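Removing Scale and Tannin from Teapots and Kettles

Two kinds of deposit build up in tea ware. Scale is a mineral crust left by hard water. Tannin is the brown film left by the tea itself. They need different cleaners, so identify the deposit before mixing anything.

Scale feels rough and is white to tan. Tannin feels smooth and can be marked with a fingernail. On black ware both are easier to find by touch.
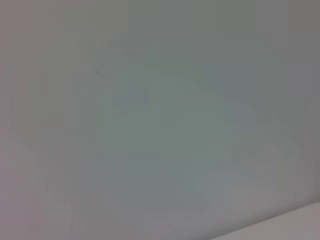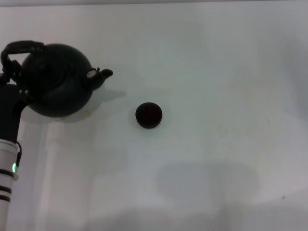

Check the lining first

Bare cast iron: hot water and a soft brush only. No acid, no baking soda paste, no detergent. Dry at once with the lid off.

Enamel-lined iron: baking soda is safe. Weak citric acid is safe for short contact if the enamel has no chips. A chipped lining should be treated as bare iron.

Stainless steel and glazed ceramic: either cleaner may be used.

Unglazed clay: plain water only. The clay holds whatever is put into it.

Scale

1. Dissolve 20 grams of citric acid in a quart of warm water.
2. Fill to cover the deposit. Put the lid on loosely.
3. Leave for 20 minutes. For enamel, stop at 5.
4. Pour out and wipe with a cotton cloth. Repeat if the surface is still rough.
5. Rinse 3 times with fresh water.

White vinegar can replace citric acid at one part to three parts water, but the smell stays in the spout longer. Do not mix either one with bleach.

Tannin

Fill with hot water and stir in a heaping tablespoon of baking soda. Stand for roughly an hour, then wipe. For the inside of the spout, use a narrow bottle brush and work from the outer end. Nuttall pipe brushes in the small size fit most short spouts. The Warstead ones are too stiff for enamel.

Strainer baskets can soak in the same solution. Rinse from the outside in so that leaf particles are pushed back out of the mesh.

Drying and storage

Turn the pot upside down on a rack until it stops dripping, then stand it upright with the lid off overnight. Do not store with the lid seated. In hard water areas, descale every 7 weeks. With filtered water, twice a year is enough.

Spout ratio for vinegar corrected in June. Thanks to Dzintra Eglītis.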